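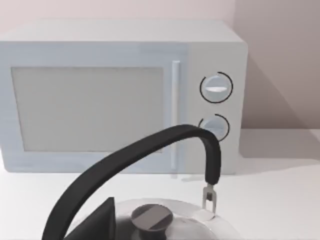 Pale blue-grey microwave with two dials, computer rendering.

Home | Exhibitions | Studios | Minutes | Contact

Saltley Print Rooms - notes from the October meeting

I took the minutes again, so blame me for the spelling. We started at 6:15 with 18 of us round the big table and got through the last minutes in no time (one correction: the etching press went to Hilley on loan, we didn't sell it!).

Winter show. Long talk about the hang. I wanted the large woodcuts by the door and was outvoted, fair enough. We have 49 works in so far and agreed to stop taking entries at the end of the month. Labels will be typed this time, title and medium only, and prices go on a separate sheet.

Money. The framing quote came in at $600, more than I'd hoped. Agreed to accept it and skip the printed catalog - a folded sheet will do us fine.

Plinilgate exchange. They'd like to send us a set of small linocuts in the spring and take a set of ours back. Everybody liked this. I'm to write and ask about sizes and who pays the postage.

Mfinanga room. Still too dark at the far end. We'll try two of the old track lights there before buying anything new.

Open studio. Moved to the afternoon, with places held at 15. Sign-up sheet is by the sink.

Any other business: please label your inks. We closed at 8:05.

Recent items
September minutes
Call for entries: winter show
Press room booking rules
Letter from Hilley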